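Walking retreat

A walking retreat is a stretch of days spent praying on foot, usually in silence for part of each day and with a guide who sets the route and the readings. I've led them out of Zostell since I first went along as a nervous guest, so take this entry as coming from somebody who is very fond of the thing.

Origins

People have walked and prayed at the same time for as long as there have been roads, and pilgrimage is the obvious parent. The difference is that a pilgrim is headed somewhere. On a walking retreat you mostly come back to the same bed every night (a real comfort when your knees are my age!) and the loop itself is what you pray with. Our house began offering them when Marlene Grube, who had been giving talks in the chapel for years, noticed that her guests did their best thinking on the path to the bus stop.

How a day goes

Breakfast is early and quiet. Then there's a short reading, often a psalm, and the group sets out together and slowly spreads along the trail. I keep groups to 11 people, and I like a gap between walkers wide enough that you stop hearing the boots in front of you. We walk for two hours, sit for a while, and walk back. Afternoons are free – some people nap, some write, some go straight out again in the rain. 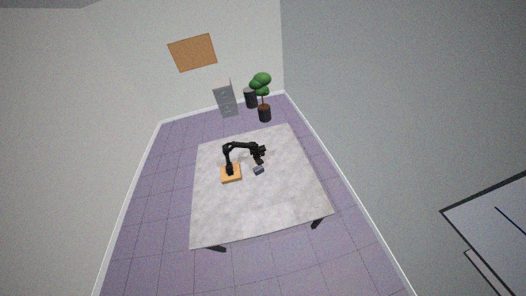
Robotic arm on a table, computer rendering.

Talking comes back at supper, and it comes back loudly. Each guest also has a half hour with the guide every day to go over what has been stirring, or to complain about blisters, and I'm happy with either.

Length and season

Three days is the usual length, though the Candance house runs a longer one that I'd love to try. September is my favorite month for it: the mornings are cool, the blackberries are still hanging on and the light makes everyone a little sentimental.

What to bring

Broken-in shoes, a hat, a small notebook and a pencil, which keeps working when the page is damp. Leave the big study Bible at home. I carried mine up Kramer Hill once and thought about very little else all morning.

See also: Pilgrimage, Labyrinth, Silent retreat, Psalms of ascent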